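Subject: Re: [parish-books] The double entries in the Rusum burial book
Date: September 2020

Dear list members,

I answer Octavio's message in parts, with his words kept where I need them. I apologise that it took me so long. I wanted to see the Skundero book again before I wrote anything, and the reading room opens now only by appointment.

Octavio Zapata wrote:
> I have been going through the burials for Rusum and I keep finding
> the same person buried twice. Same name, same father, same house,
> but the second entry is some days later and in a different hand.
> At first I took it for the copying mistake of a tired priest. Then
> I found 24 of these pairs in one winter, and I don't believe in a
> priest so tired. Has anybody seen this in the neighbouring books?
> And is it right to keep both entries in the index, or should we
> join them to one?

Yes, I have seen it, and I believe it was no mistake. In our hills the dead person was often buried in a hurry, from the chapel which was nearest, and the entry was made there. The mother parish got the news when somebody went down the valley, and the parish clerk made his own entry with the day when he heard it. So you have one burial and two records of it, and the second date is the date of the news.

You can test this with the weather. In February, when the pass was closed, the gap between the two entries grows longer. In the summer entries which I checked, the gap is one day or there is none. I would like to hear if your pairs behave the same way. If they do not, then my idea is weak and we must look for another one.

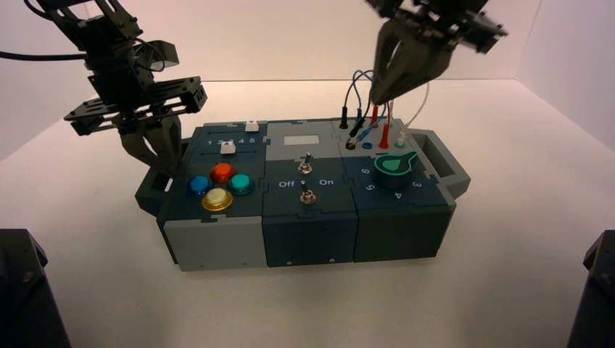 There is also the matter of the hand. You say the second entry is in a different hand, and this is what I would expect, but please look at the spelling of the house names too. The chapel priest at Bedoya was a local man and wrote the names as people said them. The clerk at the mother parish came from the plain and he "corrected" them. I have one house which is written in four ways over his time, and for years I had it in my notes as two different houses with two different families. My own great-grandmother's line was wrong in my tree for this reason, and it was painful to cut off a whole branch to which I was already attached.

The year 1782 needs some special care. The book for that year was bound again later, and the binder put one gathering of pages in the wrong place. If you read straight through, you go from the late autumn back into the spring and then forward again. The page numbers do not help you, for they were written after the binding and run on nicely through the mistake. I go by the feast days in the margin, when they are there. Where the margin was trimmed I can only go by the ink, and I don't trust my eye so much as that. 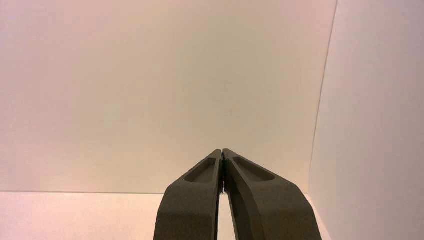 One entry or two in the index?

This was Octavio's second question, and I think the list should settle it before more people begin to type.

My own opinion is that we keep both entries, each exactly as it stands in its book, and add a note which ties them together. I know that this makes the index longer and that a beginner who searches for an ancestor will be confused to find him dead two times. Still, if we join them we must choose one date and one spelling, and then our choice sits in the index looking like a fact. The person who comes after us cannot see that there was something to choose.

For those who work in Prerneo: there is a field for a linked record, but it is hidden until you open the long form. Put the number of the other entry there, and leave the remarks field for what the priest remarked. I have found indexes where the typist's own guesses are mixed in the same field with the Latin, and it is now very hard to separate them. If you must guess, put your initials after it.

Spelling of names

Please type what is written. If the priest wrote the surname with one letter too few, it stays with one letter too few. The standard form goes in its own column, and there we can all be as modern as we like.

I would make one exception for the small signs over the letters. The clerk put a stroke over almost every "n", sometimes with a meaning and sometimes (I think) from pure habit. If we copied each stroke, no search would ever find anything. What did you do with these in Rusum, Octavio? I left them out and wrote a line about it at the head of the file, but I would gladly change to your way if it is better.

What I still have not understood

In the Skundero book there are burials with a small cross drawn before the name, and others without. I supposed first that the cross marks those who received the last sacraments, and then I found it before a child of a few days. It is not the poor either – the richest house in the village has it and its own servant has it also. The crosses begin in the middle of a page and they stop when the hand changes, so it may have been a private sign of one priest, for money owed or a mass promised. Does somebody know a book with the same crosses and a key to them? The account books of the brotherhood might tell us, but for Skundero I could not find these and the archive list says only "damaged".

About copies: I can send my typed pages for Skundero to anybody who asks me off the list. They are not proofread after the letter M, so please be kind to them, and tell me about mistakes with the page and the line. I cannot send photographs of the pages themselves, the archive allows these only for one's own use.

Octavio, could you post the first few of your pairs with both dates? A short table in the message is enough, as attachments get stripped by the list.

With good wishes to all,
the keeper of the Skundero pages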